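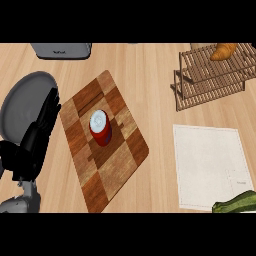

Can a machine tidy the kitchen yet?

August 2021

Print this page | E-mail this page

I've been reading up on kitchen robots since April, and the short answer is not yet. Most of the practice happens in simulation, with one arm, a tabletop and a few groceries. Getting a can off a cutting board is a fair day's work for some of them.

My sister-in-law in Nurnbridge says her kids can't manage that either.

The dishwasher at our place in Davville gets loaded 13 times a fortnight, and every load is different. A croissant squashes and a zucchini rolls. A cloth has no fixed shape at all, and I'd want one wiped over the bench before I paid for anything. I'll look again next winter.

Comments (3)

Erier fan: Mine vacuums the hall and gets stuck under the couch. That's my lot.

tealeaf16: We have robots on the packing line at work. Great with cartons, hopeless with bags.

Mo: Wake me when it folds fitted sheets.

Contact | Copyright 2021 | Back to top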